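Search this site Enter keywords Go

BIRNMONT TENANTS' ASSOCIATION
Minutes of the general meeting, 22 March 2024

Present: Wendy Hulme (chair), Desmond Kasprzak, Beverley Furnival, Gunnlaugur Hjaltadóttir, Bradley Staniforth (minutes, again)
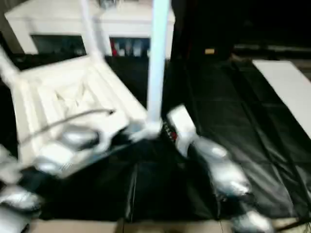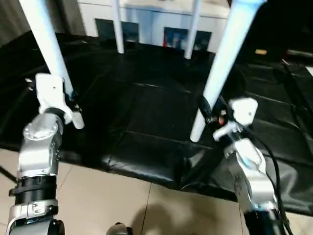
1. Minutes of the last meeting
Approved, after Desmond asked that "shouted" be changed to "remarked." Changed.

2. Laundry room
Two of the dryers are out. Drotetti sent a repairman, who confirmed that they were out and left an invoice for confirming it. Wendy will call Drotetti and ask what a repair would look like, in case they have done one before. Gunnlaugur asked whether residents could please empty the lint screens. This has been asked at every meeting I have taken minutes for. It was agreed to ask again.

3. Quiet hours
A complaint has been received about piano practice after 10 p.m. Beverley said that she was the pianist, that it was Schubert, and that it was 9:55. The complainant was not named but was sitting next to her. Quiet hours stay as they are. Clocks to be consulted by both parties.

4. Roof
Nostano has quoted for patching over the north stairwell and Chrysikopoulos has quoted for replacing the whole section. The Nostano quote is one page long and misspells "gutter." The Chrysikopoulos quote is 17 pages and includes a history of the firm. Desmond read parts of it aloud until asked to stop. Decision put off until September, by which time the bucket on the landing will have its own mailbox.
ACTION: Gunnlaugur to empty the bucket. Bradley to ask Nostano if the price includes the gutter, however spelled.

5. Money
The balance stands at $1000 even, which made everyone suspicious. Beverley explained that it was $1060 until the new hallway bulbs, which cost $60. Desmond said the old bulbs had been warmer. Discussion of bulbs ran longer than discussion of the roof. No vote was taken on bulbs.

6. Bicycles
The green bicycle chained to the front railing has been tagged again. The last tag is still on it. Wendy will write a firmer tag.

7. Any other business
Desmond would like a bench by the front door. Wendy asked who would sit on it. Desmond said he would. Carried, 3 to 1, with Beverley abstaining on the grounds that it would be under her window.

Meeting closed at 9:20 p.m. Cookies by Gunnlaugur. Next date to be posted by the mailboxes.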